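Bedding and Folded Laundry: Your Questions

Brulley is a wash, dry and fold service for household laundry. Most of what we handle is bedding, towels and everyday clothes. The answers on this page cover what to send, how we fold it and how to look after it once it's home. Last updated 2019-03-17.

What can I put in my bag?

Anything that can be machine washed and tumble dried at home. That covers sheets, pillowcases, duvet covers, towels, blankets, T-shirts, jumpers, pyjamas and children's clothes. We don't take leather, suede, silk or anything with a "dry clean only" label. Feather pillows are fine if the seams are sound. We can't wash electric blankets, even with the control unit removed.

Do I need to sort it first?

No. We sort by colour and fabric when the bag is opened. Please turn out pockets and do up duvet covers at the button end, or small items will work their way inside them during the wash.

If something needs special treatment, put it in the small mesh bag and fill in the card that goes with it. A note pinned to the garment often comes off.

How are sheets and pillowcases folded?

Flat sheets are folded in half lengthways twice, then in thirds. Fitted sheets have the corners tucked into each other and are then folded to the same width, so the two can sit in one pile. Pillowcases are folded in thirds lengthways and then in half.

If you would like a full set kept together – sheet, duvet cover and pillowcases – tick "bundle sets" on your order. We put the whole set inside one of its own pillowcases. Please only tick this if your sets match, or tell us what goes with what.

And clothes and towels?

Unless you ask for something else, each soft item is folded to a rectangle that will stand in a drawer or lie on a shelf. Hand towels are folded in thirds and then in half. Bath towels are halved, halved again and folded in thirds.

Jumpers are folded with the arms behind. We don't hang knitwear.

Where should I unpack?

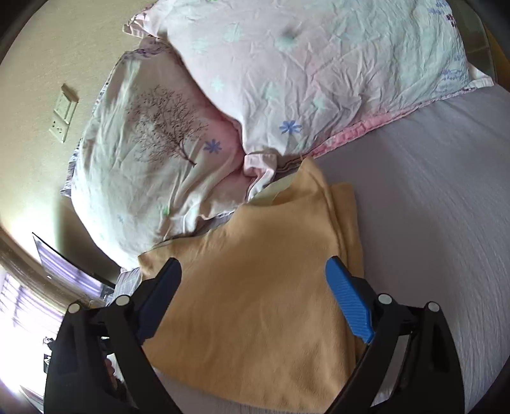
A made bed is the best place to unpack. It is wide enough for several piles, it is at a better height than the floor, and nothing slides off as it would from a sofa. Push the pillows up to the wall end first and pull the sheet smooth. A plain sheet also helps you see what you have put down: the mustard-yellow cloth, folded and set in front of the pillows, shows up well on light grey, where on a busy pattern it would be easier to miss. Start with the largest items at the foot of the bed and work upwards. When a pile is complete, take it to its drawer before starting another.

How do I move a folded pile without it coming undone?

Slide one hand flat underneath and put the other on top. With a single item, hold it across the folded edge, where there are most layers. Picking it up by a corner lets the inside layers drop out, and thin cotton is the worst for this.

For taller piles, keep the folded edges all facing the same way. You can then lift from the middle of the pile without dragging out the one above.

Why are my pillowcases creased when they come back?

Pure cotton creases, and we don't iron as part of the standard service. Fine wrinkles across the whole case are normal after tumble drying. They ease once the case is on a full pillow and has been slept on for a night or two.

If you prefer a smooth finish, there are two ways to go about it. You can add ironing to your order, which is charged per piece and adds a day. Or you can ask for the cases "damp folded" and iron them yourself the same evening. Do not leave damp-folded items in the bag overnight.

Polycotton creases far less. The Ernis range sold through our shop page is polycotton and can be used straight from the bag.

Will printed bedding fade?

All prints lose a little colour in time. To slow it down we wash printed cases and covers inside out at a low temperature, and we dry them on medium heat. At home, keep them out of direct sun when they are on the line and avoid powders with bleach in them.

Iron prints on the reverse. Some are rubbery to the touch and will stick to a hot iron, so test a corner first. Contrast trims and borders need a look as well. Deep pinks, reds and purples can run on their first few washes, and we'd ask you to wash new ones on their own once before sending them to us.

My sheets are two different colours on the two beds. Will you mix them up?

We keep each household's laundry apart from start to finish, so nothing of yours will go to another address. Within your own bag, we match by size first and then by colour. Pale greys and pale lavenders can look nearly the same under a warm bulb, and a single and a small double are close in size when folded. If you have both, a stitch of coloured thread inside one hem will settle it. Tell us which colour means which bed and we'll add it to your notes.

How should I store a comforter or spare blanket?

Make sure it is fully dry right through. Press the thickest part between your palms. If it feels cooler than the outside, it needs longer.

Fold it loosely and put it in a cotton bag or an old pillowcase on the top shelf of a cupboard. Vacuum bags save space, but a padded comforter left in one for months may not recover its full thickness. We suggest taking it out every February and giving it an airing for an afternoon.
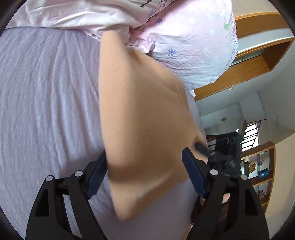

Blankets without padding can be folded more tightly and will come to no harm under other things. Put the heaviest at the bottom. Wool should have cedar or lavender near it, in a sachet so that the oil does not mark the fabric.

Is there a quick way to fold soft, smooth fabrics that won't hold a crease?

Smooth cloth slips as you fold it, and the edges end up running at an angle. Fold it on a surface with a little grip. Another piece of cotton bedding works well, and a polished table does not. Smooth each fold from the centre outwards with the flat of your hand before making the next. Fewer folds are better. Two good ones will hold where four will spring open.

Can I give you my own folding instructions?

Yes. Choose "own fold" when you book and write what you want in the box, up to 200 characters. Finished sizes are the most useful thing to include, such as the width of your shelf. We can't follow photographs or video links.

Own-fold notes are kept on your account until you change them. Woo-jin Shin looks after these in our folding room and may write to you if something is unclear.

How much fits in one bag?

The Gradance bag is our standard size. It takes bedding for two double beds, or one double bed and a week of clothes for one person. The Han bag is smaller and is meant for towels or a single set. Please don't tie a second bag to the outside of the first.

Something is missing. What should I do?

Look inside the duvet cover and the pillowcases first, including any you have already put away. Socks and small cloths are usually there. If it still hasn't turned up, fill in the missing item form within 2 days of delivery. Give the colour, the fabric and the size if you know it. We search the folding room and the machines the same day and reply by email.

Do you take back hangers and bags?

Bags, yes. Leave them empty by the door for the next collection. We don't supply hangers and can't return any that are left in with the washing.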